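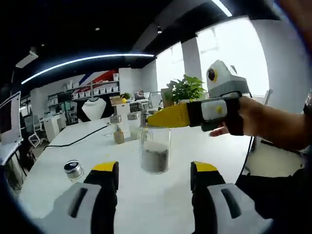

Leave the Lids Off Until You're Done

2 min read

Glass jars. I'm for them, and I'll argue with anyone. Plastic tubs hide what's in them, so you buy it twice.

My rule - all the lids off first, everything out on one long table, then fill. People do it jar by jar and lose teh one lid that fits. 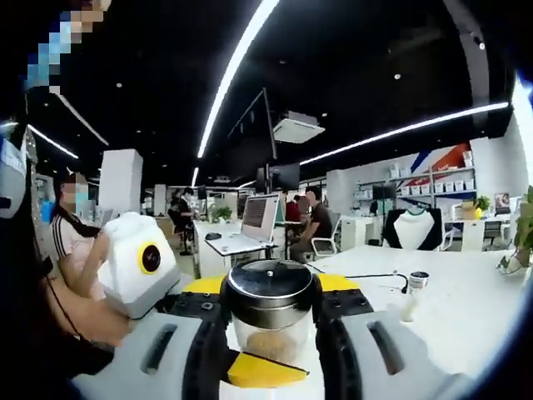

And stop filling to the brim! A little in the bottom is fine. It's a jar, not a trophy. Labels I can live without.

Comments

Glenys Rutherford: 14 jars, no labels, salt in my coffee. Label them.

Spyros Vidmar: Agree on lids. Dont agree on labels.

Contact | © Trundari | Back to top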